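3.2 Package form and placement on a shared surface

The second part of the study looked at how people set out packaged snack food and dry goods on a shared table, and how package form affects where each item ends up. Earlier work on household storage has mostly dealt with cupboards and shelves, where the depth of the shelf and the height of the opening limit the choices. A table has few such limits. Items can be laid flat, stood on end, turned to face any side, or stacked, and they can be approached from every direction. We expected this freedom to produce a wide range of layouts. The range turned out narrower than we expected, and most of the variation came from a small number of package types.

Participants were recruited through the Kikbridge household panel and took part in one session each, in September. A session began with a brief interview on shopping and storage habits, followed by the placement task. The participant was given a paper bag holding several packages and asked to put them on the table "so that someone else could take what they want." No other instruction was given. If a participant asked whether the labels should face a certain way, the experimenter repeated the instruction. Sessions with more than one request of this kind were kept in the sample and marked in the record.

The packages were bought at ordinary grocery stores and were left sealed. We grouped them by form, using a simplified version of the Papadopoulos scheme. The original scheme separates packages by material first and by shape second. We reversed the order, as material played little part in how our participants handled the goods. The groups used here are long boxes, square boxes, shallow wide boxes, and jars. Bags and pouches were left out after the pilot. They slump when put down, and the two coders could not agree on what counted as the front or the top.

Tables were covered with a soft, felt-like cloth or carpet. Bare tabletops were used in the pilot, and boxes slid when pushed, so a good deal of the final position depended on how hard the participant had let go. On a covered surface a box stays close to where it is set down. The covering has its own drawback, in that a participant who wants to adjust a box has to lift it, and some may leave a box slightly crooked who would otherwise have straightened it. We did not try to correct for this.

Coding was done from still pictures of the finished layouts. For each item the coders recorded the face turned up, the direction of the long side relative to the near edge of the table, and the nearest other item. Agreement between the coders was high for the face turned up (97 percent) and lower for direction, mainly for square boxes, where there is no clear long side. Disagreements were settled by discussion - in a few cases the item was coded as "unclear" and dropped from the direction analysis.

3.3 Results by package form

Long boxes were nearly always laid down. Only 2 participants stood one on end, and both moved it again before finishing. Laid flat, a long box was most often placed with its long side running across the table, and it tended to be put farther back than the other items. Several participants said in the closing interview that a long box "makes a line" and that they put other things in front of it.

Square and shallow boxes were placed with the largest printed face up. This is the face that carries the product name and the picture of the food, and participants seemed to treat it as the one a second person would need to see. Shallow boxes were rarely placed upright, even when they would have stood without support. Stacking was also rare. Some 40 percent of participants said they had thought about putting one box on top of another, and most of these gave up the idea on the ground that the lower box would be hidden.

Jars were handled differently from everything else. They were stood on their base with the lid up in every session, and they were usually placed near one side of the table, apart from the boxes. Spacing between a jar and its nearest neighbor was less regular than spacing between boxes. Figure 5 gives an example of a mixed set, with a long purple box toward the far edge, a cookie box and an Oreo box lying nearer, and a lidded jar on the right. 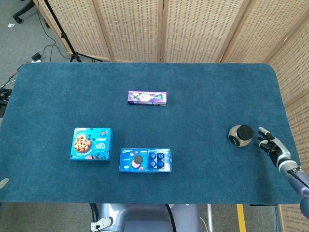 Figure 5. Mixed set of boxes and a jar on a covered table.

One of the reviewers of an earlier draft objected that the jar result may have little to do with jars. A small round container has only one stable position that keeps the label readable, the reviewer wrote, so calling this a preference gives participants credit for a choice they never had. The same reviewer asked whether a jar lying on its side would have been corrected by the next person at the table, and suggested that this would be a better test.

We accept the first point and have changed the wording throughout to "placement" where we had written "preferred placement." The second point cannot be answered with the present data, as each table was cleared before the next session. A follow-up using the Mumen protocol, in which each participant starts from the layout left by the one before, is planned for this purpose.

The reviewer's objection does not extend to position on the table. A jar can stand anywhere, and the tendency to put it to one side still needs an explanation. Two were offered in the interviews. The first is that a glass jar feels easier to knock over than a box, so it is kept out of the way of reaching hands. The second is that a jar of dry goods belongs with cooking and a box of cookies does not, and the gap between them marks that difference. Our data do not separate the two. Sets made up only of jars, or only of snack foods in both boxes and jars, would be needed, and neither was included in the present design. The Drilolis pantry survey used sets of the second kind, but on shelves, and its results are taken up in Section 4.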